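Curosard: the planner, in pictures

Curosard is the grasp planner we write at Virnano. It decides where the fingers go, and then a second program decides whether it agrees. This page collects a few notes from the June build, most of them about the second program.

Wrist view, block row

The planner sees what the wrist camera sees, and much of that is gripper. Version 5 knew this in theory. In practice it once proposed a very confident grasp on its own fingertip, scored it 116, and had to be talked out of it by the collision checker.
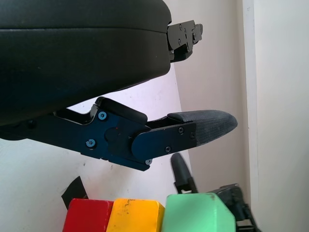 Red, yellow and mint green, side by side, with a textured fingertip pad over to the upper side of them. The self-mask now removes the black parts before anything gets scored. Scuffs on the yellow block stay in, and the segmenter is fond of them.

What the log says

Prasert Sriwong rewrote the replanning loop so that it gives up after 9 attempts. The old limit was 165, chosen by someone who had gone to lunch. Failed plans now come with a reason, usually "no approach", which is at least polite.

Still to do

Merge the mask branch, rename the Plaltmont config, and find out what the flag called "maybe" does.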